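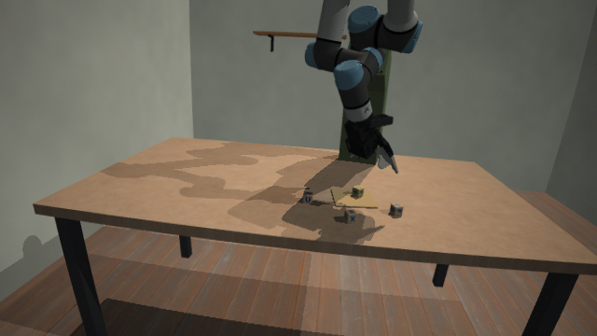
Wooden top, black legs: a table of this kind needs very little beyond a wipe and an occasional look underneath.

Looking after wooden tables and worktops

Last updated 6th May

Most damage to a wooden table is done slowly. A cup without a mat, a cloth left damp on the surface, a radiator too close to one end. What follows is what I do with the tables in our own house and in the workshop, with a few things passed on by readers. It covers oiled, waxed and varnished tops. French polish is a separate subject and I would leave it to someone who does it for a living.

Find out what finish you have

Do this before you buy anything. Pick a spot that doesn't show, such as the underside of the overhang, and put a drop of water on it. Leave it for ten minutes. If the water sits in a bead and wipes off clean, you probably have varnish or lacquer. If it leaves a darker patch that fades as it dries, you have oil, or bare wood. Wax sits between the two: the water beads at first and then leaves a dull ring.

You can also scrape very lightly with a fingernail on the underside. Wax comes up as a soft pale smear. Varnish doesn't come up at all.

Second-hand tables have often had more than one thing put on them. Carys Sayce wrote to say that hers had wax over old varnish, and no amount of oil would go in. She took the wax off with white spirit and a soft cloth, changed the cloth often, and found the varnish underneath was perfectly sound. She has left it alone since.

Everyday cleaning

Use a cloth wrung out until it no longer drips, with a small squirt of washing-up liquid in the bowl. Wipe along the grain. Go over it again with plain water on another cloth, then dry it with a tea towel. The drying matters most on joints and along the front edge, where water collects and gets drawn into the end grain.

Don't use:
Cream cleaners. They scratch.
The green side of a washing-up sponge.
Bleach, except on bare wood that you mean to sand afterwards.
Spray polish with silicone in it. It looks well for a week, and then any new finish you put on refuses to stick.

Vinegar is recommended all over the place. Well diluted it does no harm to varnish, but it dulls wax and I don't see that it cleans any better than washing-up liquid.

Crumbs and grit should be brushed off before you wipe. A dustpan brush kept only for the table is worth having.

White rings and dark rings

A white ring is moisture caught in the finish. A dark ring has gone through to the wood. They need different treatment.

For a white ring, first wait. Many go on their own in a day or two in a warm room. If it's still there, lay a dry cotton cloth over it and pass a warm iron across, no steam, for a few seconds at a time. Lift the cloth and look every time. Stop as soon as the ring fades. On a waxed top you will need to put a little wax back afterwards and buff it.

A dark ring means sanding, or living with it. On an oiled top you can sand one patch and oil it again, and it will blend in after a few weeks. On varnish a patch will always show, so it's the whole top or nothing.

Ink is worse than either. Dab it straight away with kitchen paper, don't rub, and then try a little methylated spirit on a cotton bud. Test underneath first as meths will soften some lacquers.

Oiling a top

Danish oil or a hardwax oil will do for most tables. For a worktop where you prepare food, check the tin says it is safe for that once cured.

Clear the top, clean it, and let it dry overnight. Sand with 120 grit if it's rough, then 180, always along the grain. Vacuum, then wipe with a cloth barely dampened with white spirit and let that evaporate with the window open.

Put the oil on thinly with a lint-free cloth. Old cotton sheets are good. Leave it for as long as the tin says, then wipe off every bit that hasn't soaked in. People skip the wiping off and end up with a sticky table. If yours is already sticky, rub it down with a cloth and a little fresh oil, which softens the old layer, and wipe again.

Leave it overnight before the second coat. Bare wood wants three coats, and a top-up wants one. I do ours every November, before the heating has been on for long.

Safety: cloths soaked in oil can heat up and catch fire by themselves if they are left screwed up. Lay them flat outdoors until they are stiff, or put them in a bucket of water, and only then in the bin. Don't leave them in the workshop overnight.

Heat, sun and dry air

Wood moves with the weather, mostly across its width. A gap between boards that opens in winter and closes in summer is normal and shouldn't be filled. If you fill it in winter, the boards have nowhere to go in summer and something will split.

Keep the table away from radiators if you can. If you can't, turn it end for end every few months so that both ends get the same treatment. Sunlight changes the colour, and it changes it unevenly if there is always a runner or a fruit bowl in the same place. Move things about. 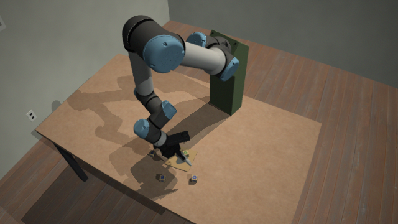 A large top takes more of this trouble than a small one. There is more wood to move, and more of it near a window. Hernán Guzmán asked whether he should screw his top down hard to stop it cupping. No. The fixings underneath should let the top slide a little. Look for slotted brackets or wooden buttons in a groove. If someone has put plain screws straight through into the rails, swap them for slotted brackets, and set the screw in the middle of the slot.

Wobbles

Before blaming the table, move it to another part of the floor. Old floors are seldom flat. If the wobble goes, the floor is at fault and a felt pad or a slip of cork under one foot is all you need.

If it still rocks, get underneath with a torch. Tighten every bolt a little at a time, going round from leg to leg, and then round again. Don't do one leg up fully before you start the next, as this pulls the frame out of square. If a bolt turns and turns without biting, the thread has gone. In wood, take the bolt out, glue a hardwood plug into the hole, let it set overnight and drill it again.

Metal legs tend to come loose where they meet the wood. A spring washer under each bolt head helps. Check painted legs for chips near the foot while you are down there, mainly if the floor gets mopped. Rub the chip with fine wet-and-dry paper, dry it and touch it in with metal paint.

Scratches and dents

Light scratches on a waxed top will usually go with more wax. On an oiled top, rub along the grain with a fine abrasive pad and a little oil. On varnish, a wax stick in a matching colour hides a scratch but doesn't mend it.

A dent can often be lifted as long as the fibres are only squashed. Put a damp cloth over it and touch it with the tip of a hot iron until it steams. Let it cool, look, and do it again if need be. This works on bare or oiled wood. On varnish it will leave you with a white mark as well as a dent.

From readers

Walter Cusi keeps a card taped under each of his tables with the name of the oil and the year it was last done. I have started doing the same.

Consuelo Sánchez uses old wool blanket offcuts in place of felt pads under her chairs and lamps. They don't leave glue behind. She does say to wash them first, in case the dye comes off on pale wood.

If you have a question about a finish, please say what the water test did, and whether the table is used for meals. Questions about veneer will get their own page when I have finished re-laying the sideboard, and that is waiting on glue.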